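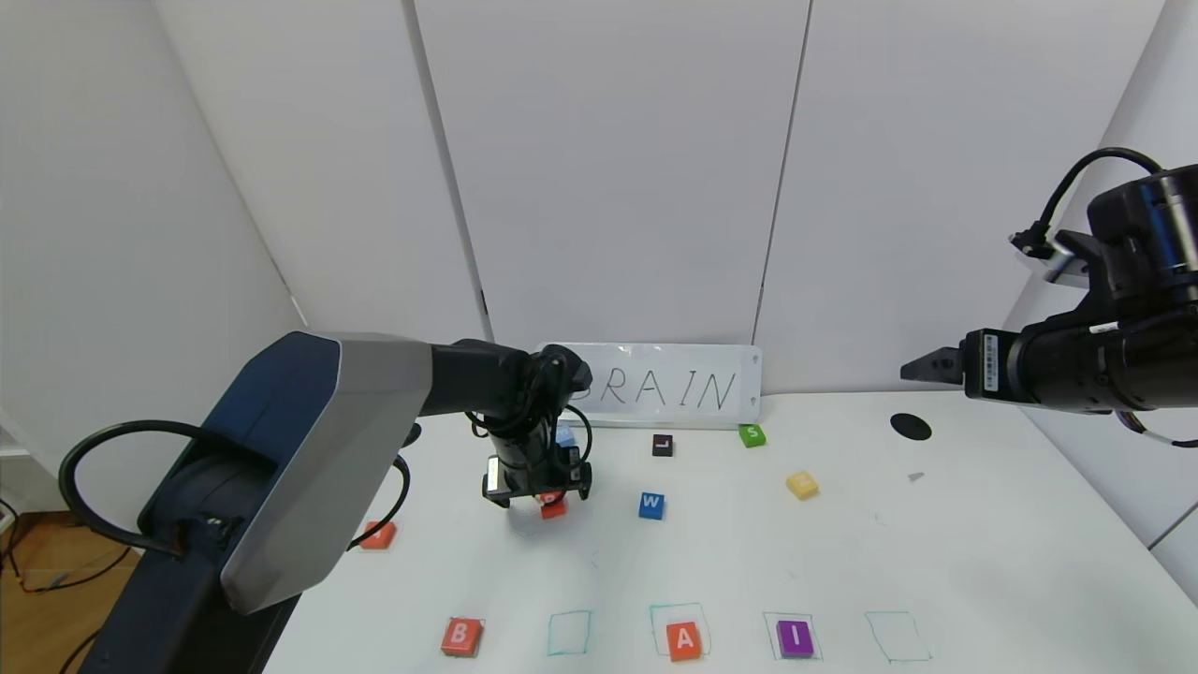
Robots that work near people have to follow safety rules, the same way cars and playground slides do. A robot arm is strong, it can move fast, and it does not feel sorry if it bumps you. So before an arm is switched on, the people in charge check a list. One of the first things on the list is where the arm works. These two arms share one white table with tall, light-colored walls behind it and at the sides. Walls like these mark off a work area, and everyone in the room can tell where the robots' space begins.

Who writes the rules?

Many rules for robots come from groups of engineers who meet and agree on them. A rule that lots of people have agreed to use is called a standard. A company or a school can then add rules of its own. At the Sunosus workshop, where children come to learn about machines, the house rules are called the Flonar list. It hangs next to the door.

Rules for people

Keep your hands out of the work area while an arm is on. If a block falls on the floor, leave it there and tell an adult.

Tie back long hair and push up loose sleeves.

Know where the stop button is. An emergency stop is usually big and red so that you can find it quickly. Anyone may press it, even a visitor. You will not get in trouble for pressing it by mistake.

There must be 2 adults in the room before any arm is turned on. One watches the robot and the other watches the people.

Rules for robots

Robots have limits too. The arms at Sunosus must stay 40 centimeters away from the visitors' line on the floor. They must slow down when a person comes close.

Two arms at one table need an extra rule – they must not crash into each other. A computer can keep track of both and make one wait while the other moves. If it loses track, both arms stop.

Every arm is also checked after 600 hours of work. The checker looks for worn cables and loose screws, tests the stop button, and writes the results in a logbook. After 2000 hours the gripper, the part that works like a hand, is taken off and looked at closely.

Why practice with blocks?

Letter blocks are small and light. If a gripper drops one, the worst that happens is a bit of noise. The task is also easy to check. When the word on the board is BRAIN, you can look at the squares drawn along the front of the table and see which ones still need a letter.

Words to know

Gripper: the part of a robot arm that holds things.
Standard: a rule that many people have agreed to use.
Work area: the space a robot is allowed to move in.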